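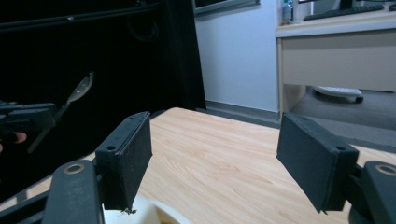
Tabletop, looking toward the rounded corner.

19/07/2020

Marigold pot, second round. The June batch came out a sort of tired mustard and I blamed the flowers, but I'm now pretty sure it was the heat. I let that one boil while I was on the phone. Today I held it at 67 degrees C the whole way and the difference is huge! Proper egg-yolk yellow on the Sudondale wool, even right into the middle of the skein where I'd tied it too tight.

Amounts, before I forget: 18 grams of dried heads to each small skein. Wool soaked overnight in plain tap water, then alum. Petals and green parts all in together, I can't be bothered picking them over and I like what the green does (it knocks the orange back a bit).
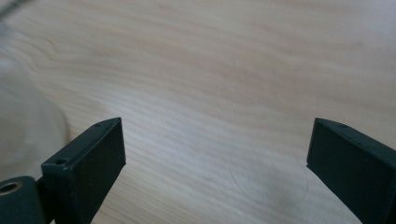

3 min read

The Handumov cotton is still sulking. Pale straw, blotchy near the ties. I scoured it twice and it still beads up when it goes in the pot, so there must be some wax or sizing left in there. Next time: longer scour with washing soda, and try the soy milk treatment from the old Flivus pamphlet, the one with the tea stain over half the recipe. You can just about read the timings if you hold it up to the window.

Iron dips were the fun part. I mixed the iron water much weaker than last time and only gave the yellow skeins five minutes. Out came this gorgeous mossy olive, exactly the color I was chasing all spring with onion skins and never got. A second dip took it to a brown-green I like less, but I kept it anyway because it looks great next to the bright yellow. Wool handle still soft after the short dip. The longer one is a touch crunchy.

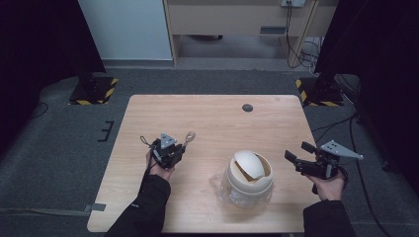

Also tried a splash of vinegar in a jar of the spent bath. Hardly any change, maybe slightly more lemon. The washing soda jar went the other way, deep orange almost at once, and the scrap of silk I dropped in drank it up. I want a whole scarf in that. Worth checking whether it fades, so I've pinned half the scrap in the south window with a strip of card over it. The other half is in the drawer under Lu.

(Lu is the shelf label for the lightfast set, for anyone new. Please don't refile it under L, I'll never find it.)

To do: order alum, label the olive skeins properly, see if the exhaust bath will give one more pale yellow before it goes moldy. Strain it first!!

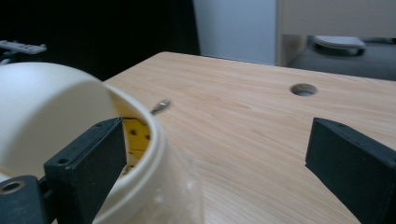 White container, lid partly open.

Recent entries
Onion skins, red vs. yellow
Scouring cotton, attempt two
Madder and hard water
Black walnut: stains on everything
Drying racks for heavy skeins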